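Housing Rights and the Right to Be Heard
Student Project Report by Ebony Te Moana
Supervisor: Murray Pearce

Background
Most people have heard that everyone has a right to housing. Fewer know what a tenant can do with that right when an eviction notice lands in the letterbox. My project looked at one small part of this, the right to a fair hearing, and whether tenants in Esley understand the notices they are sent. I loved working on this topic and ended up reading far more than I needed to (sorry, Murray, for the length of the first draft!).

Article 25 of the Universal Declaration mentions housing as part of an adequate standard of living. Article 10 covers fair and public hearings. I wanted to see where the two meet in ordinary life, so I put together a short survey and gave it to 60 renters in Esley and Prendergast during March. I also did 5 longer interviews with people who had been to a tenancy hearing.
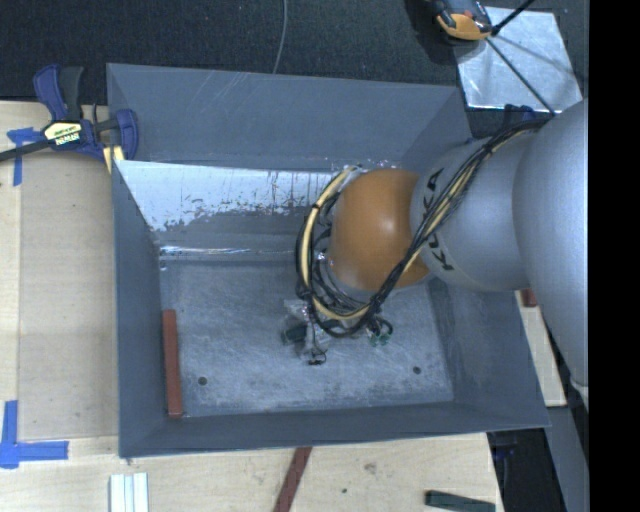 The survey results surprised me. Many renters recognised the word "tribunal" but could not say who was allowed to speak there, or whether they could bring a friend for support. Several thought that missing a deadline meant they had already lost. One man I interviewed works shifts in a factory and said he could follow any instruction at work but was beaten by his notice. The notices had no plain label for what they were. The heading was a section number, and the date to reply by was in the second-last paragraph.

What I tried
I rewrote a sample notice in everyday language and showed both versions to the people I had interviewed. All of them preferred the new one, and two asked if they could keep a copy, which made my week. The best suggestion was to put the reply date at the top in bigger type.

Limits
My survey was only in English, and that leaves out a lot of renters. I would love to fix this in a follow-up project.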